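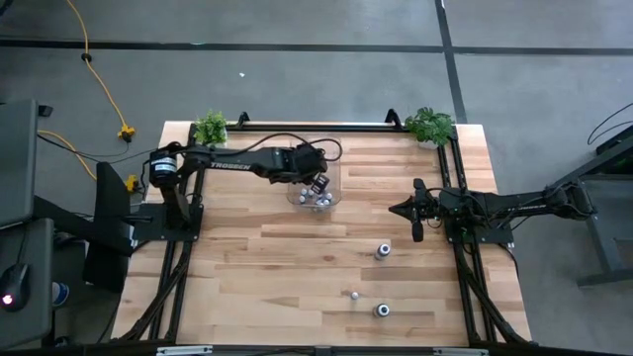 Blog > Cars > Cadton coupe

Second set of rear dampers

The Cadton went back on the lift in September for its second set of rear dampers. The first set, from Skurden, lost rebound control on the left side well before I expected. Lukian Hnatiuk put both units on his dyno and the left one was down 12 percent at low shaft speed. No oil on the body, so probably the piston seal.

I replaced them with the Levero twin-tubes. Ride height is unchanged. The lower bolt torques to 60 lb-ft with the suspension loaded, and the upper nut needs a deep offset wrench if you leave the trunk liner in. I left it in. I would take it out next time.

On the road, the rear settles after one movement over the expansion joints on the bridge, where it used to take two. Turn-in feels the same. There is slightly more small-bump harshness at town speeds, which I can live with.

Sibel Canpolat runs Jaunzems springs on hers and reports that the Levero valving is too soft for them. I am still on stock springs and have no plans to change. Alignment is next, rear toe first.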